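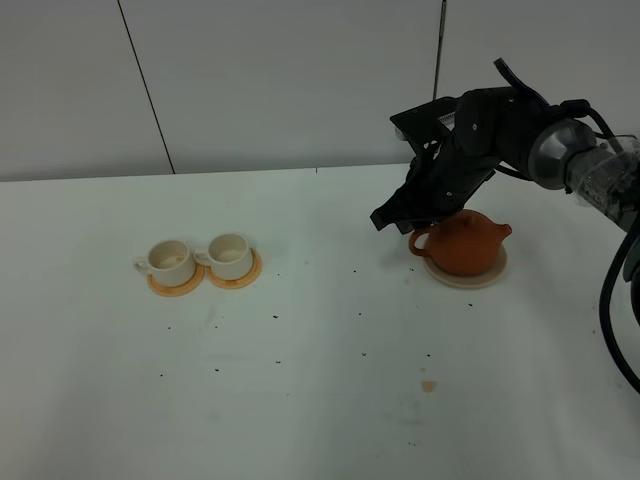

Since our last report to the Espinoza fund, the tea corner at the Furkholm day center has received most of its dishes, and the serving exercises have started. We use a small set for each lesson, so that the guests can practice laying a table without hurry. The usual set is a small clay teapot on its own saucer and two white cups, also with saucers – the orange-tan ones, which are easy to see on a white table. We ask the guests to place both cups with the handles to the same side.

Of the 800 euros granted, we have spent the larger part on dishes from Juler. The delivery had 17 pieces, and 4 of them came with chips and were sent back. Juler has promised to replace them, but we do not have a date yet.

The lessons are given in groups of seven. Two groups are running now, and a third one will begin in September, when the room at Sellus is free again. We would like to use the remaining money for a second teapot and a shelf with doors. Please let us know if the shelf can be paid from this grant – it was not in our first budget.

Furkholm, 14 Jun 2026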